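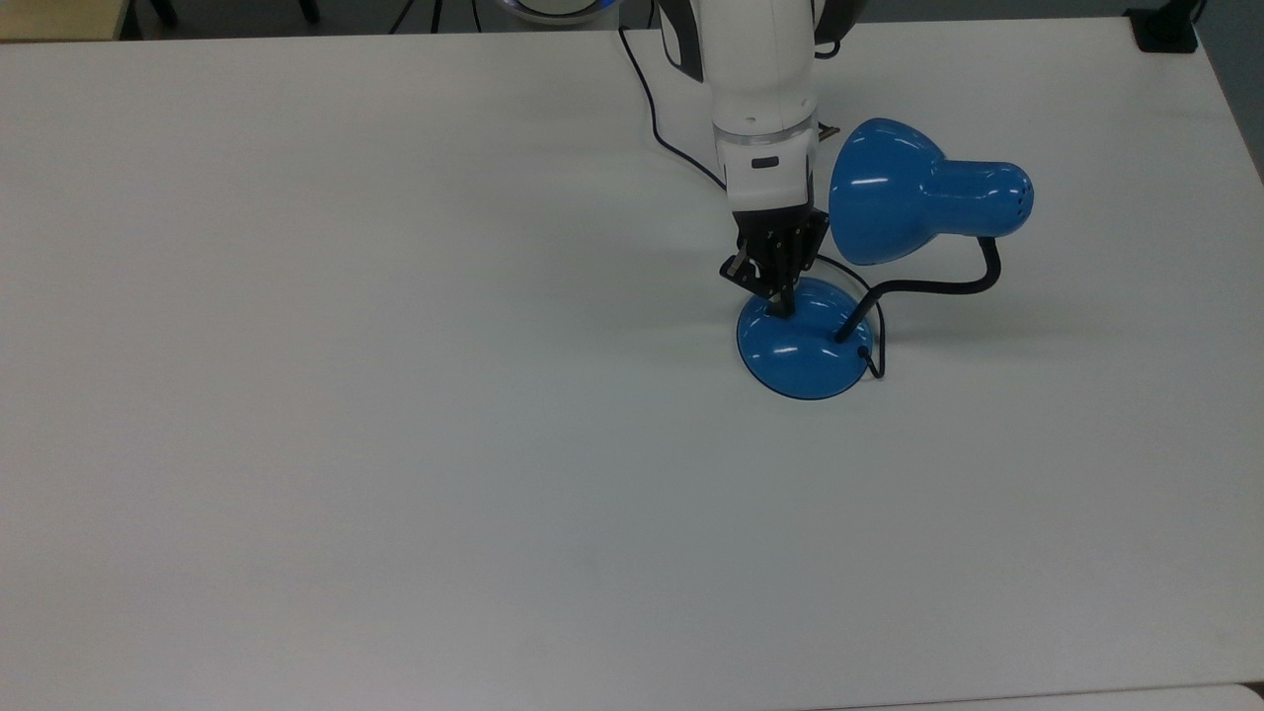
December – more on the ginger bug, and the second bread starter

Morning, first thing. Kitchen end of the workshop was cold when I came in, colder than I'd like for anything that's meant to be fermenting, and I went straight to the jars before I'd even taken my coat off. The rye starter (the old one, which Ruben Kramer gave me a piece of when he moved up to Elach) had come up nicely overnight and smelled of apples and a bit of yoghurt. The white starter was sulking again. A few bubbles at the sides of the jar, nothing much on top, and a thin grey liquid I poured off before feeding.

I've been going back and forth on whether the flour is the trouble. I'd switched to the Talleo white when the shop ran out of the usual, and it is a lovely soft flour for scones, but I do wonder if there's less in it for the starter to eat. So today I split the white starter in two. One half gets Talleo as before, the other gets Talleo with a good spoonful of rye stirred through. Same water, same shelf, same cloth over the top. I've put a rubber band around each jar at the starting level so we can all see what's going on without having to take my word for it.

Ginger bug

Day 6. It's fizzing! Not wildly, but when I gave the jar a swirl there was a proper little hiss and the ginger all floated up to the top. I'd nearly given up on it and was ready to blame the tap water, so I'm very pleased. Fed it with a spoonful of grated ginger, skin left on, and a spoonful of sugar, same as every day. Fabian Wieser thinks I should be using raw sugar and he may well be right, but I'd like to get one batch through to the bottle before I start changing things. If it's still lively tomorrow I'll make up the first lot of ginger beer with lemon and leave it in the swing-top bottles, and somebody please remind me to let the pressure off them each day. I have cleaned ginger beer off a ceiling once in my life and I was a much younger person then.

The loaf

Baked one loaf from the rye starter, mostly to have something for lunch. Recipe as on the inside cover of the last notebook, except that I used 325 g of water instead of what's written there, as the dough has been coming out stiff. Much nicer to handle. It was still sticky, mind you, and I had to scrape it off the bench twice, but it held its shape in the tin and didn't tear when I folded it. Gave it 2 hours on the shelf above the heater, then into the fridge while I did other things, then baked it with the lid on for the first part and off for the rest.

Crust was a good dark colour, and the inside a bit tighter than I'd hoped for near the bottom. I suspect I was impatient with it. Flavour was lovely though, nice and sour without making your eyes water, and we got through most of it with the cheese Ruben sent down. The heel is in the tin if anyone wants toast. 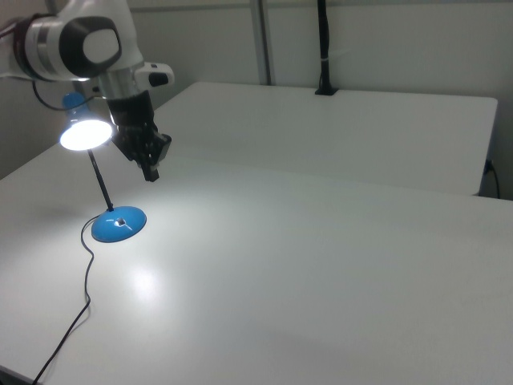 Workshop, lamp on.

Temperatures

The shelf above the heater read 22 degrees at midday, by the old Clollix thermometer. The windowsill was a good deal cooler and I've moved the ginger bug off it. I don't altogether trust that thermometer – Fabian dropped it in the sink in the spring and it has had a fogged-up look ever since – so if anyone has a better one at home I'd be glad of a loan.

To do

Look at both white jars before going home and write down where they've got to against the bands.

Buy lemons, and more ginger. The firm, shiny sort if they have it, as the last piece was all string.

Ask at Dijkstra whether they still sell rye by the sack, and whether two of us could share one.

Wash the swing-top bottles and check the rubber seals. One of them has gone hard and I can't remember which.

Late afternoon. The jar with the rye in it is well over its band and has a nice domed top. The plain one has barely shifted. I'll feed them both the same way tomorrow and see if it happens again before I go telling people.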